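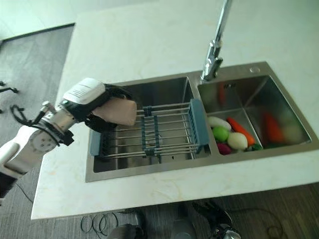
Kitchen robots still slower than people at the sink, Nutus trial finds

03/10/2021 – Household robots can now manage a fair number of kitchen jobs without help, but they are not ready to be left alone with a family's washing-up. That is the main finding of a trial published today by Nutus, which tests domestic equipment for housing providers and care services.

The trial began in February and covered 2,225 attempts at everyday tasks at a kitchen sink and worktop. The work included picking up single items, placing them in a drying rack, moving vegetables in and out of a basin, wiping down and putting things away. Each attempt was marked as finished, finished with help, or stopped.

Robots did best with one firm object at a time. A block-shaped item with rounded corners, held over the rack in a closed hand, gave few problems once the grip was set. Carrots and round vegetables were harder. They roll, they lie against each other and against the basin wall, and the hand has to reach down between steel sides to get at them. Polished steel added to the trouble, as reflections in the basin walls were at times taken for the vegetables themselves.

Thin glasses, cutlery in a heap and anything covered in suds were stopped more often than they were finished. Wiping a flat worktop went well. Wiping behind the tap did not.

"People ask us whether they can buy a machine that does the dishes, and the answer today is no," said Catríona Ó Súilleabháin, head of trials at Nutus. "What we have seen is a machine that can do parts of the job, slowly, with a person close by. For some households that may be useful in a few years. We would not advise anyone to plan a kitchen around it yet."

Speed remains the largest gap. An adult cleared the standard test load in 4 minutes. The quickest robot run on the same load took nearly ten times as long, and that figure does not include time spent setting up. Ms Ó Súilleabháin said speed mattered less for some users than others. "If you can't stand at a sink for long, slow is fine. Dropped plates are a different matter, and so is a machine that stops halfway and needs someone to come and sort it out."

The trial used control software from Tekia and hands supplied by Timik, fitted to arms that Nutus already owned. Rautiainen, which runs sheltered housing, advised on the choice of tasks and provided the list of jobs its residents most often ask for help with. Washing-up came first on that list and preparing vegetables second. Changing bed linen was third and was left out of this trial.

Nutus also looked at small shops and canteens, where the same jobs are done in larger amounts and in a more fixed order. Results there were somewhat better. Where racks stayed in one place and items came in one at a time, the robots needed help less often. Staff at the two canteens that took part said they would consider a machine for the quiet hours, but would want it out of the way at lunch.

Cost was outside the scope of the trial. Nutus says prices for this kind of equipment change too often for a fair comparison, and that cables, floor space and the height of the worktop should be looked at before anyone asks for a quote. Most home kitchens visited during planning would have needed some change to the layout.

A second stage will start next February. It will add soft items such as cloths and leafy vegetables, and will repeat the glass and cutlery tests with a new grip setting. Nutus plans 3,000 attempts in this stage and will publish the stopped runs alongside the finished ones, as it has done this time.

The full report, with results for each task, is free to read on the Nutus website. Printed copies can be ordered by housing providers and care services.

Notes to editors

Nutus tests domestic equipment and does not sell it. Tekia, Timik and Rautiainen had sight of the report before publication but did not have approval over its contents.

Catríona Ó Súilleabháin is available for interview. Requests should be sent to the Nutus press office.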